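### 4.3 Does the wrist camera explain the difference?

The vendor-independent case for the Sillarine hand-held gripper rests largely on its wide field of view. We are less sure. Over 2000 demonstrations the policy trained on Sillarine data did beat the one trained on Bovum data, but the two tools differ in finger geometry, weight and trigger travel as well as in optics, and earlier comparisons changed all of these at once.

To separate them, Tang and Luo cropped the Sillarine video to the narrower Bovum view and retrained with every other setting fixed. Most of the gap remained. If the wide lens were doing the work claimed for it, cropping should have hurt far more than it did.

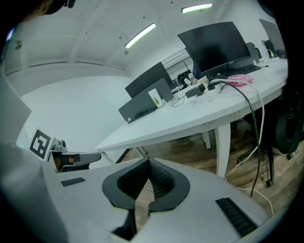
**Figure 5.** View from the camera on the hand-held gripper in an office room. The fiducial marker is at left, next to the finger arm; lines bend strongly toward the dark corners.

A second claim is that the extra background steadies pose tracking. Of the 1285 recordings kept for this test, 907 passed our drift check at full view. The cropped set did only slightly worse, and the losses were concentrated in recordings made by one operator, who moved faster than the others – a confound we could not remove after the fact.

We also note that the Tornitz controller smooths its input before any command reaches the arm. Small tracking errors may simply vanish there, whichever gripper produced them. Until the test is repeated with smoothing off, we would not recommend choosing a tool on lens width alone.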